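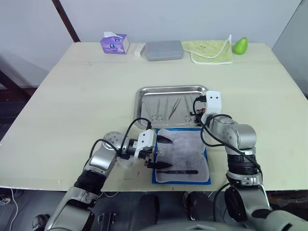
The purple tissue box, with the green towel farther down the table

THE WUNDWOOD ROOM

14 comments | 62 shares

So I'd told my sister I would be in and out of Aunt Edell's apartment in one afternoon, and of course it was getting dark and I was still sitting on the kitchen floor reading her mail.

Not her private mail! Well, some of it was private. Mostly it was letters from the Marchetti building, the old dance hall on the corner, where she taught ballroom for longer than I've been alive. She'd kept every one in a bread tin. Rent notices, a complaint about the piano, a very stiff note about people wearing outdoor shoes on the good floor. And underneath all of that, folded small, a receipt for 400 dollars made out to a man called Kieran Ó Dubhghaill.

I had never heard of him. I called my sister.

"Four hundred dollars for what?" she said.

"It just says 'the room.'"

"What room?"

I told her if I knew what room I wouldn't be calling, and she said I didn't have to be like that, and then we were both quiet for a bit, because that was exactly how Aunt Edell used to talk to the two of us. (You never got an answer out of her without a little slap on the wrist first.)

Anyway, I went over to the Marchetti. I don't know what I was expecting. The hall is a gym now, the kind with the bikes and the loud music, and the girl at the front desk had a shirt that said Pluseo across it and had clearly been told to sign up anyone who walked in. I said I was looking for a room. She said did I mean the stretching room. I said I meant an older one, and I showed her the receipt, and bless her, she really looked at it, both sides.

"There's a door by the showers we don't use," she said. "The old guy has the key."

The old guy was in the office downstairs eating soup out of a thermos. He had huge ears and a very clean sweater, and when I said my aunt's name he put the lid back on the soup.

"You're the one who bites," he said.

I did bite somebody once. I was four! It was at one of her Christmas dances, and apparently the person I bit was him.

He took me up the back stairs, slowly, one hand on the rail, telling me the whole way about the bite. The door was painted the same green as the wall so you'd never notice it. Inside was a room not much bigger than my bathroom, with a window onto the alley and wood paneling all the way around, dark and red and smelling like a pencil box. Wundwood, he called it. That was the mill upstate that cut it, closed ages ago. There was one chair in there, and a record player, and on the floor two sets of footprints, cut out of brown paper and glued down and varnished over so many times they'd gone the color of tea.

"She couldn't dance," he said.

I laughed. I thought he was teasing me.

"When she started. She got the job by lying. Told old Marchetti she'd taught in Chicago. Then she came and found me, I was the piano player, and she said she needed a place to practice where the students wouldn't see, and she'd pay for it. So I fixed this up. Every night for a whole winter, once they'd all gone home, she learned whatever she had to teach the next day."

"And she paid you four hundred dollars?"

"That was years later. I never asked her for a cent. She sent it in December with a note saying she didn't like owing people." He scratched one of those ears. "I was pretty sore about it, to tell you the truth. I thought we were friends."

I didn't know what to say to that, so I asked if the record player worked. He said probably not. He plugged it in anyway and it gave a kind of cough and then there it was, some slow thing with a clarinet, running a little flat.

I should say that I can't dance either. She tried to teach me when I was nine and gave up after 2 lessons, and told my mother in front of me that I had the feet of a mailman. But I took my boots off, on account of the floor, and I stood on the smaller pair of footprints. They fit me, near enough.

"Other foot," said Kieran Ó Dubhghaill, and he held out his hand.

My phone was going in my coat pocket the whole time. It was my sister, wanting to know if I'd found out what room.

14 comments
Share this story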